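Open Day at Miltusance: Your Questions

We're so glad you're thinking of coming to see us! These are the things people ask most often when they write or call, and we've tried to answer them the way we would if you were standing at the front desk with a cup of coffee.

When is it, and do I need a ticket?
The open day is on 20/09/2022, from 11 in the morning until late afternoon. It's free, but please sign up on our website first, as we have room for 100 visitors and last year we filled up well before the day.

What will I get to see?
The main thing is Ekeo, our robot with jointed hands, working at an ordinary office desk. You'll also have a chance to look at the mechanical side up close – the arm, the knuckles, the bolts and all the parts that people tend to walk right past in a museum.
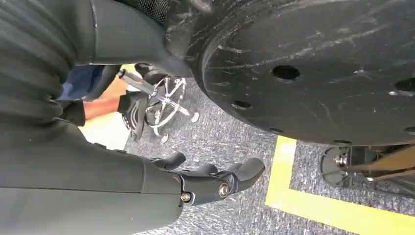 Ekeo's arm and hand, low over the carpet.

How close can we stand?
Pretty close, though we do ask everyone to stay behind the yellow tape on the floor while Ekeo is powered on. If you'd like a better look at the fingers, tell whoever is running the session and they'll be happy to arrange it between runs.

What does the robot do at the desk?
Small, everyday jobs, mostly, with the kinds of things you'd have on your own desk: a cardboard box, little packets, folded paper. It sounds simple until you try to explain to a machine what a folded napkin is! One of our team sits across the desk with a laptop and looks after the session.
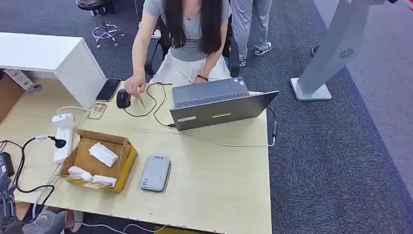

We like to keep things close to a real workday, so the desk stays a bit cluttered, with a phone and a mouse and a good many cables lying where they would in any office. A run can be over quickly or it can drag on, and we don't hurry it along. Please feel free to ask questions while you wait (we love that part).

Can I bring my children?
Yes, please do! Children under 11 need a grown-up with them the whole time. There's a drawing table in the Gronow room next door for anyone who gets restless.

Will Ekeo shake my hand?
Not this year, I'm afraid. We get this one a lot, and it's something we'd like to offer when we feel ready.

Is it worth the trip if I'm not technical?
We think so, but we're biased, so we'll let one of last year's guests have a turn. 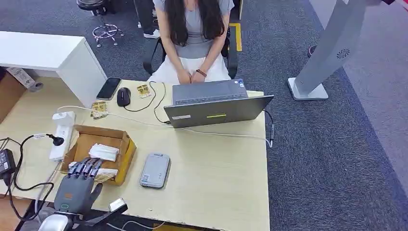
Aurélien Boyer writes: I came along with my sister expecting to understand nothing, and we ended up staying until closing. What I liked was how slow it all was. You could watch a finger move and ask why, and you'd get a proper answer. I'd only suggest more chairs.

Are there more chairs now?
There are! Thank you, Aurélien.

How do I get there?
Take bus 41 to Mokalholm and walk back toward the water tower. Parking is behind the building and free all day.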